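Draps, couettes et couvertures : ce que j'ai appris en changeant de pays

22 août 2022
Par Aravind Joseph

Ce site utilise des cookies pour mesurer l'audience. En continuant votre navigation, vous acceptez leur utilisation.

Quand je suis arrivé à la résidence Stustia, on m'a donné la chambre 404, une clé, et une feuille avec l'inventaire du mobilier. Sur la feuille il était écrit « literie non fournie ». J'ai cherché le mot literie dans le dictionnaire de mon téléphone et j'ai compris qu'il y aurait un lit. Il y avait un lit, en effet. Il manquait tout ce que l'on met dessus.

La première nuit, j'ai dormi avec mon manteau. Mon voisin Yogesh Lodhi m'a prêté une serviette de plage que j'ai roulée pour faire un oreiller. Le lendemain je suis allé acheter le nécessaire, et cet article parle de cela, parce que plusieurs lecteurs qui préparent leur départ m'ont posé la question et que je réponds toujours trop long par courriel.

Les mots d'abord

Chez mes parents, nous avions un drap en coton, un autre drap plus léger pour se couvrir, et une couverture épaisse pour les deux mois où il fait froid. Tout cela était carré, ou presque, et on pouvait échanger les pièces entre les lits. En France chaque chose a son nom et sa place.

Le drap-housse est celui qui a des élastiques dans les coins. Le drap plat se met par-dessus, mais beaucoup de gens de mon âge n'en ont plus. La couette est une sorte de grand sac rempli, que l'on ne lave presque jamais, et que l'on glisse dans une housse de couette, que l'on lave souvent. L'alèse protège le matelas. J'ai demandé à la vendeuse une « alaise » en suivant l'orthographe d'un vieux livre, elle m'a dit que les deux s'écrivent, et je lui suis reconnaissant de cette précision car j'ai pu corriger quelqu'un d'autre plus tard. Il y a aussi le traversin, un long cylindre que j'ai rencontré dans un hôtel et avec lequel je n'ai pas pu me mettre d'accord.

Dans la boutique Varela, près de la gare, je suis resté devant le rayon pendant une heure. Les dimensions étaient en centimètres, ce qui va bien, mais pour les draps-housses on indique aussi la hauteur du bonnet. Le bonnet ! J'ai cru à un cadeau avec le drap. C'est la profondeur du coin, celle qui doit avaler l'épaisseur du matelas. Le mien est un Cotberg très haut, acheté d'occasion par la résidence, et le premier drap que j'ai pris sautait des coins chaque nuit. Je me réveillais enroulé dedans.

J'ai aussi appris qu'il faut mesurer soi-même. L'étiquette du matelas annonçait deux mètres de long, et mon mètre de couturière disait 198. Deux centimètres de différence n'empêchent pas de dormir, mais j'avais déjà écrit une lettre au propriétaire quand Yogesh m'a conseillé de ne pas l'envoyer.

La couleur

Ma mère n'achète que du blanc. Elle dit que le blanc montre quand il faut laver, et que les autres couleurs permettent de mentir. J'ai respecté cette règle pendant huit mois, puis j'ai renversé du thé au curcuma et j'ai commencé à réfléchir.

Le bleu marine est beau dans le magasin, mais chaque fil et chaque cheveu se voit. Le gris me rend triste le matin, surtout en hiver. Le jaune, j'ai essayé avec une taie seulement, et elle donnait à mon visage un air malade dans le miroir. Le vert, je n'y pensais pas du tout, car dans ma tête c'était la couleur des hôpitaux. C'est Harish Poduval, chez qui j'ai passé une fin de semaine, qui m'a fait changer d'avis : sa chambre d'amis était entièrement dans un vert de feuille sèche et j'y ai très bien dormi. Depuis, je regarde tous les verts. Il y en a de très pâles, que les catalogues appellent sauge ou tilleul, et d'autres plus profonds qui s'appellent olive ou kaki. Je les trouve reposants — et le bleu posé dessus leur va bien, je trouve, alors que l'on m'avait appris à ne jamais mélanger ces deux-là.
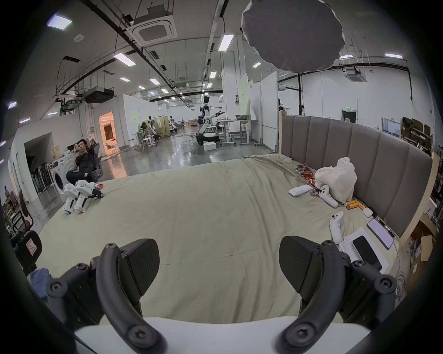
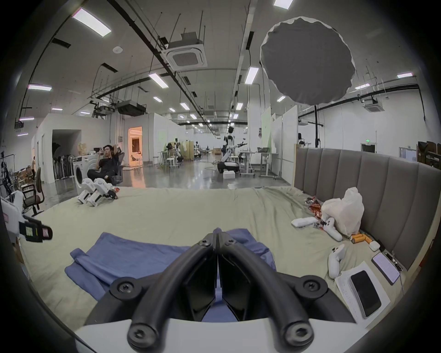
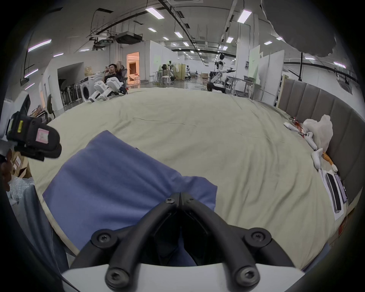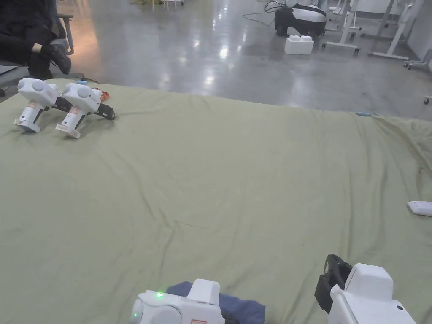 La matière, ou pourquoi j'ai dépensé trop

Il existe le coton ordinaire, la percale, le satin de coton, la flanelle, le lin, le lin lavé, et des mélanges dont je n'ai pas retenu le nom. La percale est un tissage serré et un peu sec, qui fait un bruit de papier les premières semaines. J'aime ce bruit. Le satin de coton est plus doux et glisse davantage, au point que ma couette tombait du côté du mur. La flanelle tient chaud, peut-être trop si vous avez le chauffage collectif et que vous ne pouvez pas le régler.

Et puis il y a le lin. Tout le monde m'avait dit du bien du lin. Il est frais en été, il est chaud en hiver, il ne se repasse pas, il dure vingt ans. J'ai payé 217 euros pour une parure complète et je n'ai pas osé dire le prix à mon père, qui aurait calculé combien de sacs de riz cela représente. Suis-je content ? Oui, à partir du cinquième lavage. Avant, c'était comme dormir dans un sac de pommes de terre. Si vous avez la peau délicate, prenez-le d'occasion, quelqu'un d'autre aura souffert à votre place.

Il faut aussi accepter que le lin soit froissé. Je repassais mes draps au début, sur une table, avec un petit fer de voyage, et cela me prenait la soirée entière du dimanche. J'ai arrêté. Un lit qui a des plis reste un lit, et la nuit on ne les voit pas.

La laverie

Nous n'avons pas de machine à la résidence. Je vais chez Rotent, au bout de la rue, où il y a deux grandes machines dans lesquelles une couette peut tourner librement. Il faut venir tôt. Une couette pour deux personnes met très longtemps à sécher, et si vous la sortez encore humide au milieu elle prend une odeur de cave qui ne part plus. Venkatesh Varma m'a appris à mettre deux balles de tennis propres dans le séchoir — elles tapent sur le rembourrage et le remettent en place. Cela fait un vacarme épouvantable et les autres clients vous regardent.

Pour les draps, je lave à quarante degrés et je ne mets pas d'adoucissant. J'étends sur la porte de la salle de bains, plié en deux, et je retourne au milieu de la journée. En été c'est sec avant le soir.

Faire entrer la couette dans la housse

C'est la question que je reçois le plus souvent, alors je donne ma façon, sans prétendre qu'elle est la bonne. Je retourne la housse sur l'envers et je l'étale sur le lit. Je passe les bras à l'intérieur jusqu'aux deux coins du fond, comme dans un grand pull. À travers le tissu j'attrape les deux coins de la couette, je serre fort, et je secoue pour que la housse descende. Ensuite je cherche les deux coins restants et je ferme les boutons.

Getachew Assefa fait autrement : il roule la couette et la housse ensemble comme une crêpe et il retourne les bouts à la fin. Il m'a montré deux fois, et deux fois j'ai suivi ses mains avec attention. Chez moi, seul, j'ai obtenu un nœud. Je reste donc avec ma méthode du pull.

Ce que j'achèterais si je recommençais

Deux draps-housses en percale, avec un bonnet plus profond que ce que vous croyez nécessaire. Une seule housse de couette, puis une deuxième après le premier salaire. Un oreiller correct, essayé en magasin même si vous avez honte de vous allonger devant les gens. Pas de traversin. Une alèse dès le premier jour, surtout si vous buvez du thé au lit.

En septembre je change de chambre et le nouveau lit est plus large. Mes draps ne lui iront pas, j'ai déjà mesuré. Si quelqu'un à Stustia cherche une parure de lin déjà assouplie, elle est lavée et pliée, il suffit de m'écrire.

Recevez les prochains articles par courriel : inscrivez-vous à la lettre d'information. Vous pouvez vous désinscrire à tout moment.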